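Week 4 notes – how a TV series gets pitched

Okay, picking up where we stopped last time, with the pitch document. I've read hundreds of these and most are way too long. Mine for Valonden (the crime drama I talked your ears off about in week two) started at 34 pages, and my producer, Chinyere Tijani, sent it back with one word on it: shorter. I got it to 12 and she finally read the thing!

So what stays in? The world of the show, the people in it, and what a normal episode feels like. Casting wishes can go. Your life story can go too, unless the show is based on it – then it belongs right up front.

A quick word on "in development," which we keep seeing in trade news. It means somebody is paying for a script, or at least talking about paying. It doesn't mean the show will ever air. Valonden spent years in development and then moved to another network with a new title, and I still got asked for a fresh pilot.

For next class, read the first act of Astville and write me a logline. Then write a second one, 500 characters at most, for a show of your own. Chukwuemeka Adeyemi has the spare copies of the script if you missed them.
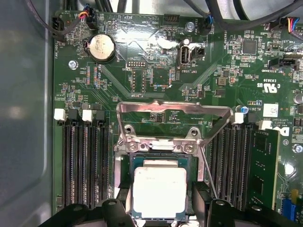 Bring both loglines on paper, please, and be ready to read one out loud – we'll start with those and get to the pilot outline after the break.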